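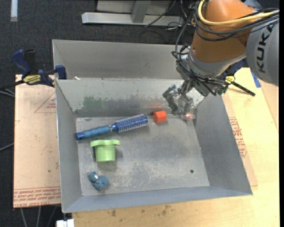 Any bin with scraped paint should come off the floor and go to the coating shop, a reader wrote in response to my June column on parts storage, and a plant that lets its bins wear down to gray scratches is telling its customers something about its parts. The same message recommended a fixed repainting interval, with a sticker on each bin to record the last coat.

I disagree with nearly all of it. Repainting the inside of an open metal bin on a schedule is one of the least useful things a maintenance budget can buy, and in some cases it makes the bin worse.

Start with what the paint is for. On the outside of a bin, coating does three jobs: it slows rust, it carries a color code if the plant uses one, and it makes the thing easier to wipe down. On the inside, the color code is hidden as soon as the bin is loaded, and wiping down is rare. That leaves rust. In a dry indoor hall, an uncoated patch that is rubbed by parts every shift will darken and polish. It will not rust through in any period that matters. In a wash area or near an open dock door the answer is different, and there I would use galvanized or stainless bins and skip paint altogether.

The floor takes the wear first. Parts are dropped on it, dragged across it and tipped out over it. With sloping sides the effect is concentrated, as designed: whatever goes in slides toward the bottom and stays there, so the walls get short glancing contact and the floor gets the load. The usual result is a flat area full of pale scratches with a few smoother patches, and walls that look considerably better until you reach the lower half. None of that is damage in a structural sense. It is a record of where the parts travel.

I would go further and say the record is worth keeping. A fresh coat erases it. When I walked the storage lanes at the Prenwood site, the quickest way to find a badly placed bin was to look at the wear. Even abrasion across the floor meant that the bin was being loaded and emptied the way the layout drawing assumed. Heavy abrasion on one side meant that people were reaching in from the wrong aisle, or that the rack was tilted. One lane had bright scrapes along the rear walls only. The lane had been moved closer to a column the previous year, and every part was going in at a flatter angle than before. Had those bins been repainted on a schedule, the scrapes would have been gone and the column would still have been there.

There is a cost side too. Prenwood got a quote for coating 172 bins inside and out. The coating itself was a modest share of the total. The rest was emptying, transport, stripping the old paint, and renting substitutes while the real ones were away. Stripping is the step people like to leave out. If you paint over worn enamel without stripping it, the new layer lifts at the edge of every old scrape, and you get flakes. A flake in a bin of machined parts ends up in a thread or under a gasket face. I have seen more rejected assemblies from loose paint than from surface rust, and the worst cases came from bins that had recently been touched up.

The strongest argument on the other side is part finish. Bare metal against a coated or polished part can mark it, and paint is slightly more forgiving. True, but only slightly. A film of paint 8 hundredths of a millimeter thick does not cushion anything. If the part marks easily, it needs a liner. The Evia liner mats we tested in two lanes cut visible scuffs on the parts by more than any coat of paint did, and they can be lifted out, shaken and put back. They also hide the floor, so I would not put them everywhere. Castings do not need them.

Liners bring their own problem, and here I part company with the supplier. The mats are sold as solid sheets. Some bins have a small hole in the floor, whether for drainage, for a fastener or left over from an earlier mounting, and a solid sheet covers it. If the hole is there to drain, oil now sits under the mat. Punch the mat to match before you lay it – a few minutes with a hole cutter – or find out what the hole does and plug it properly.

So what should replace the schedule? A short inspection with criteria that relate to function. Ours reads as follows.

Floor: flat enough that a part set down on it does not rock. A dish in the middle is acceptable if parts are picked in bulk and unacceptable if they are picked singly.

Walls: no inward dents that trap a part. Scraped paint passes. Loose paint fails, and the bin goes out for stripping, with recoating optional.

Rim: no burrs and no rolled edges that have opened up. Most hand injuries around open bins come from the rim, and it gets far less attention than the floor.

Debris: the rim between adjacent compartments gets wiped, every time. Scraps of label and packing film settle there and fall in later. A clean floor beneath a dirty rim stays clean for one shift.

Stains: colored smears are noted and wiped with a dry rag. If the color comes off, look for what left it. If it stays, leave it alone.

We put this on a single card in the Omer tracking system, where it took the place of the old repainting field. Bins rated for 200 kilograms are checked twice a year. The heavy ones, rated for 2000, are checked every quarter, and their feet and stacking corners are measured as well. Those corners are where I would spend the paint money. A bin with an ugly interior and sound corners can stay in use for a very long time. A bin with a bright new interior and a cracked corner weld should be nowhere near a stack.

The remaining argument is appearance. Visitors see scratched bins and draw conclusions. I accept that they do. The Vi line at Prenwood solved it by repainting only the outside faces and the label plates, on site, with the bins still loaded. The lane looks orderly from the aisle. The inside stays as the parts have left it, and the people doing the inspection can still read it.

If your plant has a repainting interval, pull the last few rounds of paperwork and look for the reason a bin was sent out. Where the reason given is a date, I would cross out the field and move the money to rims and corners.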